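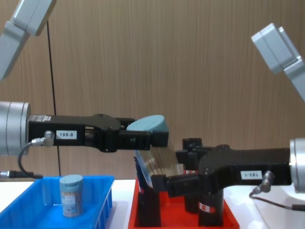
*Un bote transparente de palitos finos, con su tapa redonda.*

## El palillo de toda la vida

En Saavedra juran que allí se tallan palillos desde 1858. Pedí ver el papel y me enseñaron un azulejo. La fecha, por lo visto, venía con la fachada.

Sedel vende ahora la caja de 1000 como «artesanal», a 11 euros. Compré también la barata y las repartí en una sobremesa larga, sin etiquetas. Dos comensales dijeron notar la diferencia, y cada uno eligió una distinta.

Queda lo del bosque sostenible, que el envase proclama con una hojita verde. Pregunté quién lo certifica. Me contestarán en septiembre, dicen.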